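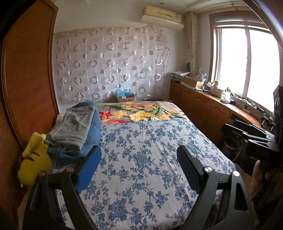
Safety checks before you claim a freebie link

Games > Mobile > Social Casino > Player Guides

Filed under: Bonus Links, Account Safety, Checklists

April 23, 2022

I play Flultadier most nights, and I've clicked on more free coin links than I'd like to admit. After a mate's account got pinched through a dodgy one, I wrote myself a checklist and started running every link page through it. My comments are under each item, grumbles included. The last run was on the Noiphan fan page, so that's what I'm marking here.

1. Link address matches the game's own domain - PASS
Press and hold the link on your phone and read the whole address before you let go. Noiphan uses the proper Flultadier ones. One had a shortener in front of it, so I skipped it. It was only 500 coins and I can live without those!

2. No login asked for on the way through - PASS
A real gift link opens the app and drops the coins in. If a page wants your email and password first, close it. I don't care how nice the logo looks.

3. No "human verification" step - PASS
You know the ones (install two apps, do a survey about your car insurance, wait for a bar to fill up). I've never had a single coin from one of those, and I gave a few of them a fair go back in my early days.

4. Claimed amount is believable - PASS WITH COMMENT
Normal daily gifts in Flultadier are small. Noiphan had a banner promising 188 free spins, which made me suspicious, but it was an ad for a different game (Narus) and not one of the listed links. I'd still like to see it moved well away from the collect buttons. My thumb is not that accurate.

5. Dates shown on each link - FAIL
Half of them had no date at all. Expired links won't hurt you, but you waste a lot of taps on the "already collected" message, and after 10 of those I get careless and stop reading addresses. So I count this one as a safety item and I'm sticking to it.

6. Browser notifications refused - DONE
The page asked twice. I said no twice. If you've already said yes somewhere, go into your browser settings, find the site permissions and clear out the lot. I had 20 sites in there, would you believe.

7. Game account linked to a recovery email - DONE
Guest accounts are a pain to get back. Link yours, then write down your player ID somewhere off the phone. Mine's on the back of an old envelope in the kitchen drawer.

8. In-app purchases locked with a PIN - DONE
A bonus link often opens straight into a "special offer" screen with the buy button right where the close button ought to be. With the PIN on, a slip costs you nothing. Also worth doing if the kids ever borrow your phone.

9. Comments section read before clicking - PASS
Scroll down first. If a link's gone bad, someone has usually had a whinge about it already. Ignore anyone in there offering a "generator" - always, every time.

Overall: I'm happy to keep using Noiphan, with a black mark for the dates. I'll check it again in September, and I want to put the Vondum links page through the same list before then. It failed item 2 on my first look, so I haven't got my hopes up.

14 shares | 6 comments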